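Imprimir | Enviar por correo electrónico

NOTA DE PRENSA

Rondton publica los resultados de su comparativa de pinzas para manipulación de textiles

19 de octubre de 2019. Rondton ha completado la primera fase de ensayos comparativos entre dos pinzas eléctricas de dedos paralelos, la Ovico y la Amodari, aplicadas al agarre de paños y toallas de microfibra. La campaña, iniciada en abril, comprende 264 ciclos de agarre repartidos por igual entre ambos modelos. El controlador, suministrado por Gündoğdu, fue el mismo en todos los casos.

El objetivo era medir el comportamiento de cada pinza frente a piezas sin geometría estable. Las especificaciones habituales de fuerza y repetibilidad se obtienen con probetas rígidas y ofrecen poca información sobre lo que sucede cuando el material se pliega entre los dedos. «Un textil arrugado presenta un espesor distinto en cada intento. El dato de fuerza nominal sirve para descartar un equipo, pero no para elegirlo», señala Anum Cheema, responsable de ensayos de Rondton.

Cada ciclo consta de aproximación, cierre, elevación y mantenimiento de la pieza durante 5 segundos. Se contabiliza como fallo cualquier deslizamiento que obligue a repetir el cierre. La pinza Ovico registró nueve fallos; la Amodari, 41. La mayor parte de estos últimos se concentra en agarres sobre una sola capa de tejido, con la pieza extendida. En agarres sobre pliegue, la diferencia entre ambos modelos se reduce hasta quedar dentro de la dispersión del ensayo.

La pinza Amodari obtuvo mejor resultado en tiempo de cierre y en consumo. Safta Munteanu, ingeniera de control, atribuye parte de sus fallos al perfil de velocidad empleado, común a los dos equipos — una decisión tomada para no favorecer a ninguno — y prevé repetir esa serie con un perfil ajustado.

La cámara de muñeca se utilizó para clasificar los agarres una vez cerrados los dedos: sobre pliegue, sobre borde o sobre capa única. La clasificación fue manual y corrió a cargo de dos revisores independientes. 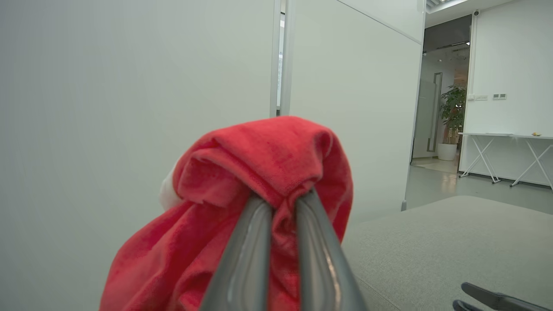
Los casos en que los revisores no coincidían se excluyeron del desglose por tipo de agarre, aunque se mantienen en el cómputo general. Según Yaqin Su, encargada del tratamiento de datos, la principal fuente de desacuerdo son las puntas de los dedos, que suelen quedar ocultas por el propio tejido.

La segunda fase incorporará tejidos de algodón y recubrimientos de goma en los dedos. El informe técnico, con las curvas de corriente de cada serie, puede solicitarse al departamento de comunicación de Rondton.

Contacto de prensa: Haoran Zou, Rondton

Imprimir | Enviar por correo electrónico

Comentarios

M. Lu: ¿La apertura inicial de los dedos era idéntica en las dos pinzas? Con microfibra cambia bastante la cantidad de tejido que entra.

Anum Cheema: Sí, se fijó la misma apertura para ambas. Figura en el anexo de parámetros del informe.

tecnotextil: Echo en falta alguna serie con toalla húmeda. En lavandería industrial es el caso normal.

río_arriba: Convendría publicar también los tiempos de cierre, no solo los fallos.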